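Haslam cell, two-arm table: setup and care

Maintained by Sumeya Sisay, Edine. Please read before you power the arms.

1. Start
Switch on both bases and wait for the green rings. Run the homing script from Skindard, then check the wrist cables by hand. 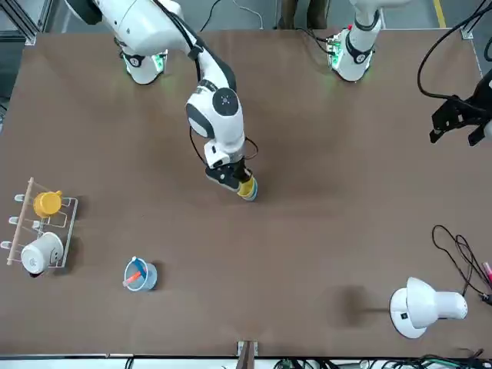 Homing takes 55 seconds. If one arm stops with code 861, release its brake and repeat.

2. Cup test
We use the yellow and light blue cups after every gripper repair. Set the closing force to 15 N, never more than 42.
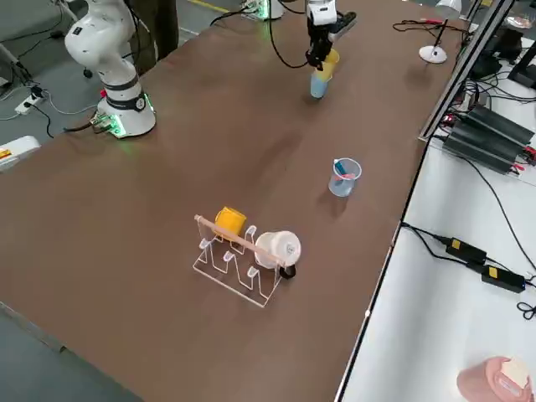

Yellow cup nested over the light blue one, held above the table.

Do the same test with single cups. The rack stays in place.

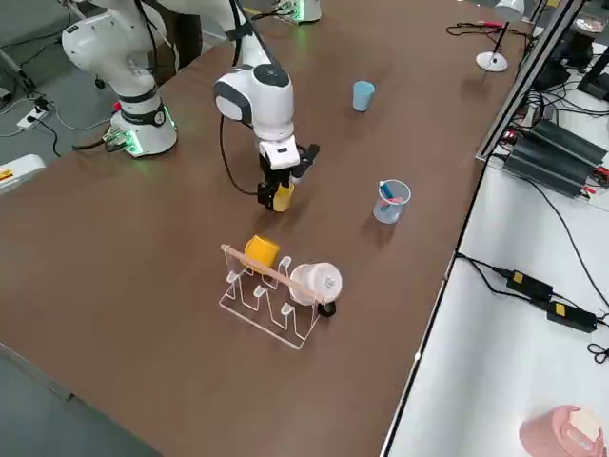 Gripper low over the table, drying rack in the foreground.

3. Fingers
Each Wednesday, tighten the finger screws and clean the pads with a dry cloth.

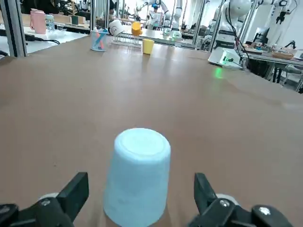
Spare fingers are in the Skindham drawer. Write every change in the log.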